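Midero Club 5 Cricket Ball Thrower

Product code: 197
Made by Ivora for Casado Cricket Supply

The Midero Club 5 is a single-wheel throwing machine for batting practice at club and school level. It takes leather balls, dimpled machine balls and soft practice balls. Top speed is 78 miles per hour, set with a dial on the side of the housing. There are 5 swing and spin positions, from full left-arm spin to full outswing, and the head locks in each one with a hand lever.

Line and length are set separately. Loosen the rear knob to change length and the lower knob to change line. Neither needs a tool. The tripod legs fold flat and fit in the trunk of most cars with the head taken off.

The ball feeds by hand through the top chute. A warning light comes on when the wheel is at speed. Hold the ball up so the batter can see it before each delivery, and keep everyone except the batter and the feeder out of the net.
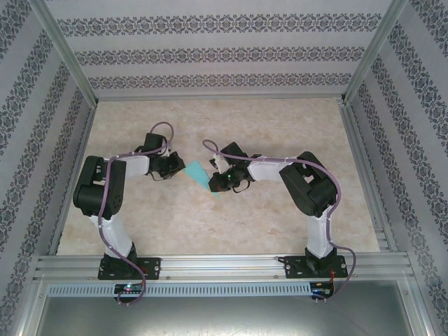

Two robot arms in a rail-framed enclosure.

The Club 5 runs from its own battery pack, which slides into the base. The charger is supplied and works from a standard wall outlet. A spare pack can be ordered at any time, but packs from the older Wullgate machine do not fit.

Wet leather balls will mark the wheel and shorten its life. Wipe the wheel with a dry cloth after each session and check it for cuts. Replacement wheels come with the bolts and a hex key. Store the machine indoors with the battery out.

In the box
Throwing head with wheel fitted
Folding tripod
Battery pack and charger
Carry bag for the legs
Printed setup guide

Balls are sold separately. An automatic feeder for solo practice is due in December and will fit all Club 5 machines without changes to the chute.

Warranty covers the motor and electronics for two years. The wheel and the carry bag are wear items and are not covered.

Orders placed before 18th March ship with a spare wheel at no charge. Clubs buying more than one machine should contact the Casado sales desk for a quote before ordering.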